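The Skollberg Outing

The annual family outing of the Skollberg Residents' Association was held in October, in accordance with the bylaws, and was attended by 80 persons and one goat.

Notice had been given that members would proceed by coach to the Rivadeneira pumpkin farm, where a hayride, a picnic lunch, and a performance by the Linosis Brass Band would be provided. Members were advised to bring a warm coat. The coach departed on schedule. It arrived at a turnip farm.

Mrs. Aba Tetteh, acting as outing secretary, called the party to order beside the gate and read the directions aloud. They were found to be correct in every respect except the name of the road. A motion to return home was made by Mr. Achilleas Tzavaras and failed for want of a second, his own children having declined to provide one.

The farmer was then approached. He stated that he had no hayride, but that he owned a wagon, some hay, and 1,211 turnips which had to be out of the ground before the frost. Terms were agreed upon. The children worked until dusk. The goat, which had boarded at Romska without a ticket, was permitted to remain.

The band, having gone to the correct farm, played its full program to the pumpkins and submitted its invoice.

It was resolved that the next outing be held at the same turnip farm, and that Mr. Tzavaras be asked to carve. 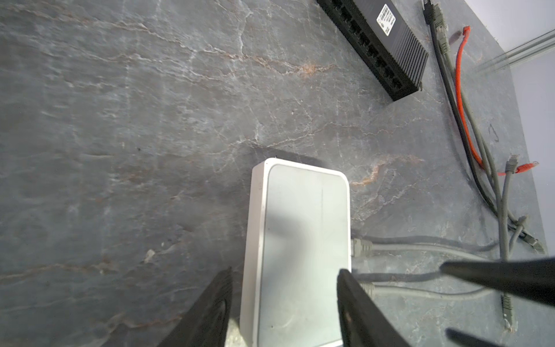
Veined gray stone with streaks of rust orange.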